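Visit report: Lamell board works, Pirkirska site

Date of visit: 6/15/26

The Pirkirska site glues and planes solid maple boards for schools, toy makers and workshop suppliers. Felicidad Padilla, production lead, took our group through the line in the order the material travels. The tour lasted 80 minutes, including questions.

Incoming planks are stacked on stickers and checked for moisture content. The target is 10 percent; anything above goes back to the drying room. Planks are then ripped, jointed on the long edges and matched for color by eye. Matching is the slowest manual step, and Padilla expects it to stay manual.

Gluing is done on a Zukholm press with 2 operators per shift. Output in February was 2,000 boards, mostly in the small formats. Clamp pressure is logged per batch. Boards rest overnight before planing, and the edges are cut square last.

The final stop was the sample room, where finished boards are laid out with block sets from Nogueira, a customer of the plant. Maple is preferred for this use because the pale surface gives good contrast with painted shapes. The grain on the samples is faint, and the joint between planks reads as a thin line only.

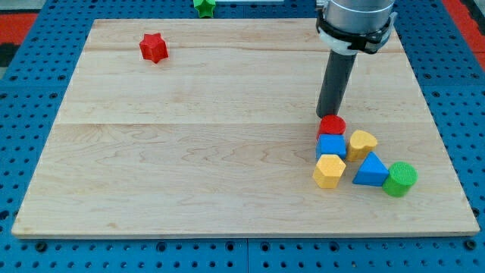

Maple board on a blue perforated table, with colored blocks including a red cylinder, a yellow heart and a blue triangular prism.

Questions afterward dealt mainly with finish. The standard board ships unoiled. An oiled version is made to order, with a longer lead time. Offcuts are sold locally as kindling. We did not see the drying room, which was closed for maintenance.

Contact | Copyright Lamell Visitor Reports | Back to top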